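Capítulo 6
Puesta a punto de una celda de plegado

Objetivos del capítulo
Al terminar, el lector sabrá fijar la fuerza de cierre de una pinza de dos dedos, repartir el espacio entre dos brazos y redactar una hoja de mantenimiento que otra persona pueda leer sin llamar por teléfono.

6.1 El cartón no ha leído el manual

Los capítulos anteriores trataban de piezas rígidas, que tienen la cortesía de conservar su forma cuando uno las agarra. Una solapa de cartón ondulado carece de esos modales. Se comba, se marca y guarda memoria de cada pliegue. Quien llega de la paletización suele resolver el asunto apretando más, y en pocos ciclos obtiene una solapa con dos huellas perfectas y ninguna intención de volver a su sitio. 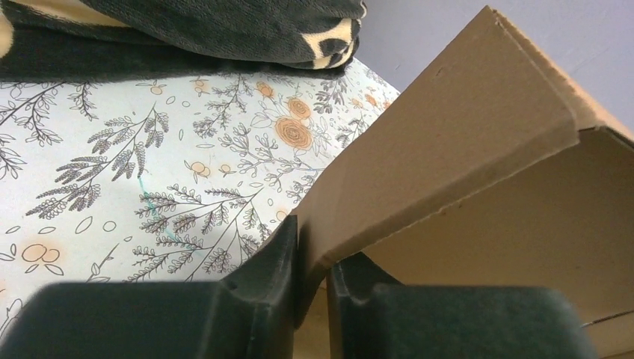 La regla de partida es modesta: se cierra la pinza hasta el contacto, se sube la fuerza por escalones y se para en cuanto la solapa deja de resbalar. En la celda Imon, que nos acompañará todo el capítulo, ese punto quedó en el 42 % del recorrido de fuerza. El número no debe copiarse. Vale para un juego de dedos, un cartón y una humedad ambiente que el lector no tendrá.

Conviene revisar los dedos antes de tocar ningún parámetro. Thaís Barros, que puso en marcha la celda para Sullalico, perdió una mañana entera ajustando el controlador y lo que había que hacer era pasar un trapo. El polvo de papel se acumula en la cara interior, rebaja la fricción y no genera alarma alguna. En su hoja de servicio figura desde entonces, con fecha 27 de septiembre de 2022 y en mayúsculas: LIMPIAR PRIMERO, OPINAR DESPUÉS.

6.2 Dos brazos, una caja

Un segundo brazo duplica las posibilidades de la celda y multiplica las discusiones. Mientras uno sujeta la solapa, el otro necesita entrar en la caja, y ambos consideran que el espacio de trabajo les pertenece.
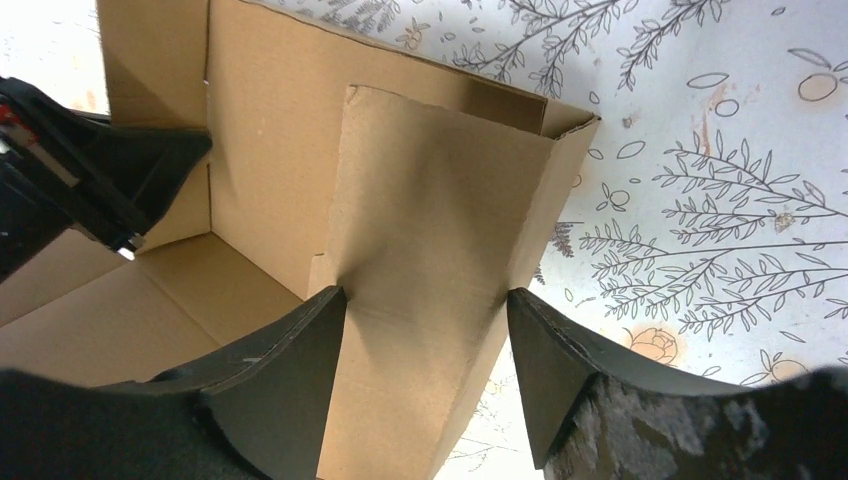

La solución habitual consiste en definir una zona compartida con turno explícito: el brazo que entra pide permiso, el que sale lo devuelve. Durante la puesta a punto se trabaja a velocidad reducida y se comprueba cada trayectoria por separado antes de ejecutarlas juntas. Saltarse el paso ahorra unos minutos, que después se invierten en pedir dedos nuevos a Sistetti y esperarlos 48 horas.

También hay que vigilar los cables. Un conector que roza en un solo punto del recorrido produce fallos intermitentes, la variedad preferida por los proveedores para responder que en su taller funciona.

6.3 La aproximación al canto

Agarrar una lámina por el borde exige que los dedos lleguen centrados. Si uno toca antes que el otro, empuja la pieza y el cierre se completa sobre un canto torcido. El desfase admitido en Imon es de 2 mm.
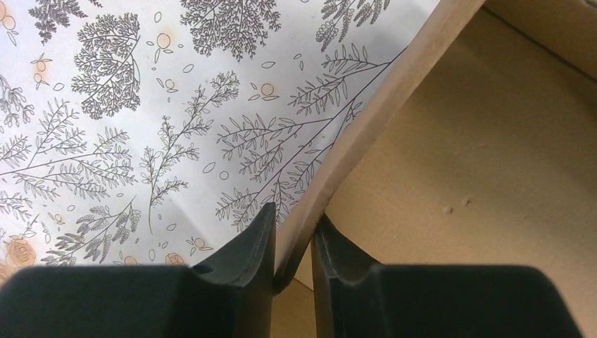
Para corregirlo se mueve el punto central de la herramienta en el controlador, nunca la caja. Mover la caja da resultado hasta el cambio de turno. El procedimiento completo, con la tabla de registro, se desarrolla en el apartado 6.4; téngase a mano un lápiz y la versión anterior de los parámetros, que alguien habrá guardado con el nombre «definitivo».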